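Bench 3 back in service: what was changed and how to look after it

10 Mar 2021

The stacking cell on bench 3 is open for booking again. It was out of use while we went through the mounting, the gripper and the taught positions, and a few things work differently now. If you have a job saved from before the work, read the part on positions before you run it. Old jobs will load without any warning, and they will be off.

The trouble showed up as a slow drift. People using the Kurkeo job, the one that builds the three-block tower on the square marker, noticed that the top block was landing a little to one side. Several of you corrected it by nudging the place position in your own copies. That hid the fault for a good while and left us with a folder full of jobs that all disagreed with each other. When Godelieve Verstraete finally put the original job back on and ran it untouched, the top block missed the edge of the one under it by enough to tip the tower.

We started at the base, as we should have done at the first report. Two of the bolts in the base flange turned further than they should have before the torque wrench clicked. The arm had been moving very slightly on the table at every hard stop. It was too small to see from a chair, but a dial indicator against the flange picked it up right away. All the flange bolts came out, were cleaned and went back in, tightened in a cross pattern in two passes. They were checked again after a day of running and had not moved.
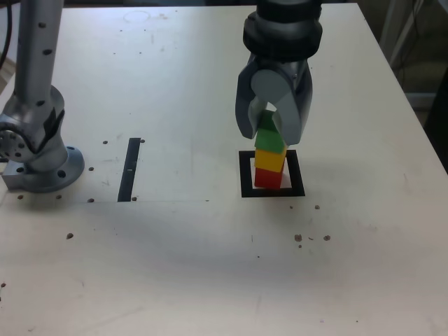 Trukeck Automation Workshop - Bench Notes

The three-block tower stays as the check job for this cell. The order is red on the table, then yellow, then green on top, always built on the black square. The fingers should close on the green block at the top of the stack without pushing the tower sideways. If the yellow block shifts when the fingers close, stop there and look at the grip position first. A shift at that point is nearly always a centering error in the gripper and has little to do with the arm.

Please use the blocks from the drawer marked Tilton and no others. There is a second set going around the shop that looks the same and is slightly smaller. The smaller ones will stack well enough by hand, but the grip width in the check job is set for the Tilton set, and the fingers will close late on anything narrower.

Positions

The base was lifted to clean the bolt faces, so every taught position on this cell had to be done over. The new set is stored under Willems on the controller, with the program number 278. Program 113 is the old one. It has been locked so it can be opened and read but not run. If you have work built on 113, copy your logic across and leave the position list behind. Do not try to fix the old positions by adding an offset. Cinzia Longo tried that on one job to see if it would save time, and it came out right near the square and wrong toward the far side of the table, because the base went back down at a very slightly different angle. A single offset can't correct for that.

The square on the table has not moved. Neither has the black strip between the square and the arm. Both are taped down, and we would like them to stay where they are. If a corner starts to lift, press it flat and tell one of us. Don't peel it and lay a new piece by eye. If tape does have to be replaced, the positions on the square get checked again before anyone runs a job, and that goes in the log.

The tabletop itself is worn and has a lot of old holes in it. We did think about swapping it, and decided against it for now. It is flat where it needs to be. The one thing to watch is grit, which collects in the holes and works its way out under the blocks. A block sitting on one grain leans enough to spoil a stack. Wipe the marker area with a dry cloth before you start.

Running the check job

Run it at the start of every booking, at slow speed, before you load anything of your own. The sequence is:

Clear the table and wipe the area of the square.

Set out the three blocks by hand at their start points.

Call program 278 and run it in step mode.

Watch each place from the side of the bench and from the front.

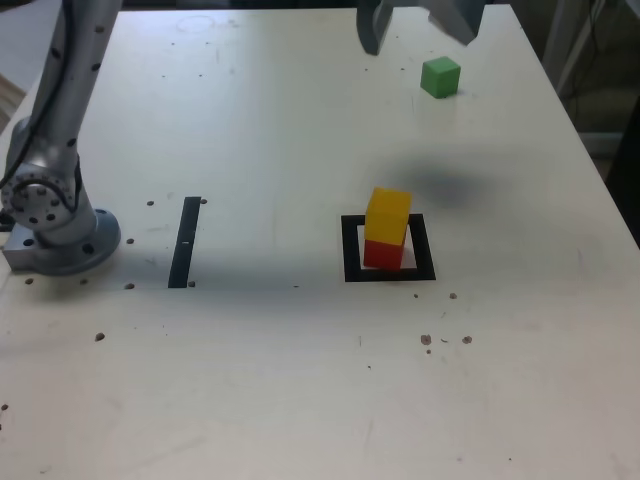

The pause with red and yellow stacked and green still out on the table is the best time to look closely. The yellow block should sit square on the red one with its sides in line. Use the small steel rule and hold it flat against two neighboring sides of the pair. If the rule rocks, write down which side and stop the job. Don't correct the stack by hand and carry on, even when the error is tiny. We lost most of what we could have learned from the earlier drift that way.

Note that red does not need to be in the middle of the square. The taught place position has it toward one side with white showing next to it, and that is correct. Two people have already reported it as a fault. The square is there to show you the area to keep clear, and the block's exact place inside it comes from the program.

When the pair is good, step on and let the arm pick up green. Keep your hands off the table from here until the arm is back at its rest position. The step button only holds the arm at the end of a move, so once a move has begun it will finish unless you press stop. The stop button was tested with the rest of the cell and works from both ends of the bench.

The cable

The cable that runs along the arm was retied while we had access to it. It had been pulled tight at one tie and was tugging when the base joint swung to its limit. It has more slack now. It may look untidy next to how it was before, but please don't add ties to neaten it up. If you see it rubbing on anything during a full swing, stop and let us know.
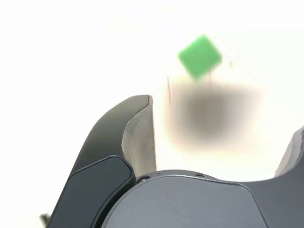 Gripper pads

The light gray pads on the inner faces of the fingers are a wearing part and should be treated as one. Look at them before each booking. Smudges are fine and can be cleaned off with a damp cloth and left to dry. Don't use solvent, it makes the surface slick and the grip gets worse over the next few runs. What matters more is the edge where the pad meets the finger. If a pad is lifting there, or you can get a fingernail under it, the gripper is out of use until the pad is changed.

Pads are changed as a pair. A new pad facing an old one puts the grip off center, and that looks just like the fault described under the check job. Spares are in the drawer below the controller. Godelieve or Cinzia will do the change, and it takes 3 runs of the check job afterward before the cell is released again.

While you are looking at the fingers, look at the screws along the top of the palm as well. They should sit down in their recesses. Don't tighten them yourself, even if one looks high. They take very little torque and the thread in the housing is soft.

Log and bookings

The paper log is back on the clip at the end of the bench. For each booking we need the result of the check job, the state of the pads, and anything you stopped for. "OK" is enough if it was OK. If it wasn't, write what you saw and which step the program was on, and leave the blocks where they are if the next person can spare the time.

Bookings go through the usual sheet. Jobs that were waiting when the cell was taken down have been put back at the front in the same order, so check your slot before you come over. Questions on the positions go to Cinzia Longo, and anything on the base, cable or gripper to Godelieve Verstraete.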